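Last updated: 24/08/2025

Issued by the Flultico press desk
By Naima Farouk

Flultico brings wood-grain serving trays to Andosside

Flultico is adding a serving tray to its Andosside tableware range. The tray goes on sale in the Andosside shop this week and will be offered to cafés, canteens and care homes through the trade catalogue.

It is the first tray in the range to carry a printed wood grain. Earlier Andosside trays were all plain, in cream or grey, and customers had asked for something that looked warmer on a table and could still be wiped down after each meal. The new one comes in a single colour, orange, and in a single size.

The pattern was drawn by the Hirberg studio, which has worked with Flultico on tableware since the first Andosside bowls. Work on the tray began in February with 20 trial prints. Most of these were dropped because the grain was too dark or too even, and two were taken forward to full-size samples. The one now going into the shop was picked after both had been in daily use in the staff kitchen.
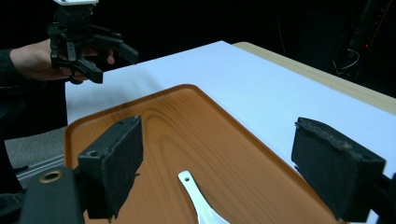

Trays are sold singly or as part of a breakfast set. The set is made up of the tray, a bowl, a beaker and a spoon, and is meant for people who eat away from the main table, whether in bed, at a desk or in an armchair. Flultico has kept to simple pieces for it. The spoon is white plastic with a rounded end to the handle and a small round hole there, so it can go on a hook with the other kitchen things. Bowl and beaker are taken from the current range and can be replaced one at a time.

Anyone who already owns Andosside bowls can buy the tray and spoon without the rest of the set. The shop will also keep spare spoons behind the counter, sold loose.

A first run of 728 trays has been delivered to the Andosside warehouse. Of these, 172 are set aside for trade customers who placed orders before the summer, and those orders will be sent out first. Cafés and canteens wanting larger numbers should speak to the trade desk before ordering, as the second run has not yet been given a date.

Fülöp, the homeware shop that has stocked the range from the start, will carry the tray in 34 branches. Branches will show it on the ordinary tableware shelves, next to the bowls. Fülöp will sell the single tray only, and the breakfast set will be kept to the Andosside shop for now.

"We wanted a tray that people would leave out on the side and not put away in a cupboard," said Naima Farouk, who looks after the Andosside range at Flultico. "The plain ones do their job and they are staying. But we had a lot of letters asking for wood, and a good number of those came from people who need something light that they can wipe. A print was the sensible way to do it." 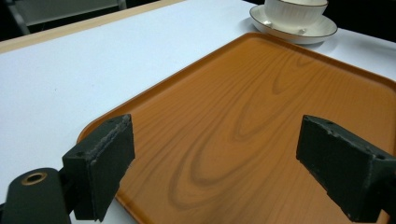
Choosing the print took longer than choosing the shape. The studio looked at straight grain first and found it dull across a whole tray, so the drawing moved to the kind of figure seen on a plank cut along its length. In the finished print the darker brown loops are strongest in the middle and the lines grow fainter towards the rim. Hirberg wanted the pattern to still look right with a plate or bowl set down on top of it. The surface is glossy, and the edge curves up into a low lip with rounded corners.

Flultico advises washing the tray by hand in warm water with ordinary washing-up liquid and drying it with a soft cloth. Scouring pads should not be used on the printed side. Hot pans should be put on a stand first. A card with the same advice is packed with every tray, and further copies can be had from the shop.

Samples are on show at the Andosside shop during normal opening hours. Trade buyers can ask for a sample tray by post, to be returned or paid for within the month. Shops that took part in the spring trial do not need to apply again and will be sent theirs with their next delivery.

The plain cream and grey trays remain on sale and there are no changes to the bowls, beakers or plates. A smaller tray with the same print has been discussed with Hirberg, and any decision on it will be announced separately.

Contact: Naima Farouk, Flultico press desk, Andosside | © 2025 Flultico. All rights reserved. | Back to top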